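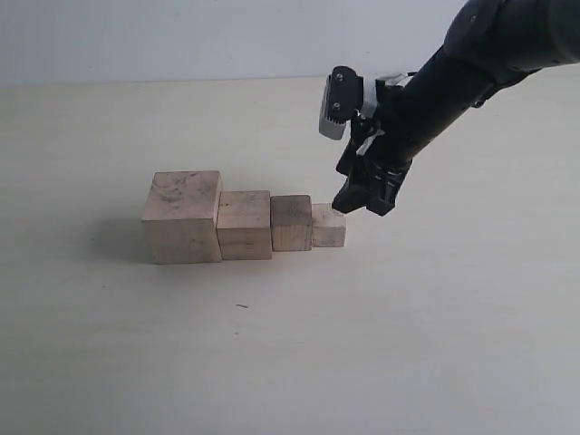
Cutting wood blocks from offcuts – quick version

Writing this up fast before I forget the order I did things in. Plain wood cubes, different sizes, bare wood. Table saw is nice but I did my first lot with a hand saw and a miter box and they came out OK. Ish.

What you need

Thick offcuts, dry. Softwood is fine
Hand saw and miter box, or a miter saw with a stop block
Square. A real one, check it first
Sandpaper, 80, 120 and 220
Something flat to stick the sandpaper to. I use a floor tile
Kitchen scale
Pencil, clamp, dust mask

Step 1. Check the wood is dry

Skip this if it's been in the house all winter. Mine came off the scrap pile at Lindport and had been sitting under a leaky tarp since December, so no.

Weigh a piece. Write the number ON the piece. Mine was 488 grams. Leave it indoors, on edge, air on all sides, then weigh again in a week. Got 478. Keep going til it stops dropping. If you cut early the ends crack and you get to do it all over again, ask me how I know.

Some people use the oven, 175 F with the door cracked open. Tried it once. House stank of resin and two pieces split anyway. Not doing that again.

Step 2. Square up the stock first

Do this on the long piece, before cutting anything to length. Way easier to hold. Pick your best face, mark it with a squiggle, plane or sand the one next to it until the square sits tight with no light under it. Then the other two.

Each size of cube needs its own stick. A cube is only as good as the stick it came from.

Step 3. Cut to length

Measure the thickness of the stick and that's your length. Dont trust what it says on the lumber label, measure it. Set the stop block, cut one, turn it every which way and check.

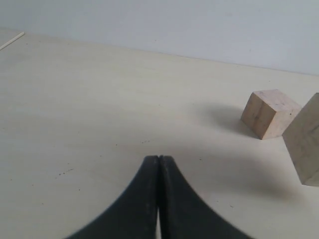
Cut a hair long if you're going by hand, you'll lose some in the sanding. And clamp a longer scrap behind the short pieces if you're on a power saw – fingers stay well away from the blade, no exceptions. Smallest size is the worst for this. Leave the stick long and cut off the end of it, never try to trim a little cube by itself.

Step 4. Sand

Paper stuck down on the tile, move the block, not the paper. 80 only if the saw marks are bad. Then 120, then 220. Figure eights. Turn the block a quarter every few strokes or one side ends up lower, you lean on it without noticing.

End grain takes forever. Allow 20 minutes for a big one.

Step 5. Knock the edges off

Three light strokes on every edge with the 220, then a dab on each corner. Little kids chew these so no sharp corners, and no big roundovers either or they wont stack.
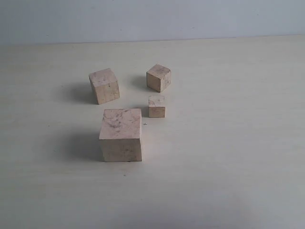

Four cubes, four sizes, no paint.

Step 6. Finish, or don't

Bare wood gets grubby. I don't mind it. If you do, food safe oil, thin coat, wipe it all off again after a bit and let it cure for as long as the can says. I used Flirnent oil because it was in the cupboard. Lay oily rags out flat outside to dry, don't ball them up in the trash, they can catch fire.

No varnish on the ones for chewing. Washing: damp cloth, dry right away, never soak.

Stuff that went wrong

Blocks rock on the table – one face isn't flat, back to the tile.
Cube looks like a brick – measured the label, not the wood. See step 3.
Fuzzy faces after oiling – normal, quick go with 220 and a second thin coat.
Knot fell out – firewood. Or fill it, but not for babies.

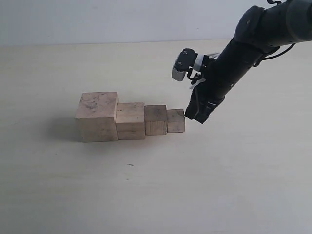
One reader wrote in to say the stop block should have a small gap under it for sawdust, otherwise it packs in there and each cut comes out shorter than the last. Good point, I just blow mine clean every time and forget half the time. Same reader gets away with 150 in place of the 120 and skips the 220 completely on the bigger sizes. Haven't tried it, might on the next lot.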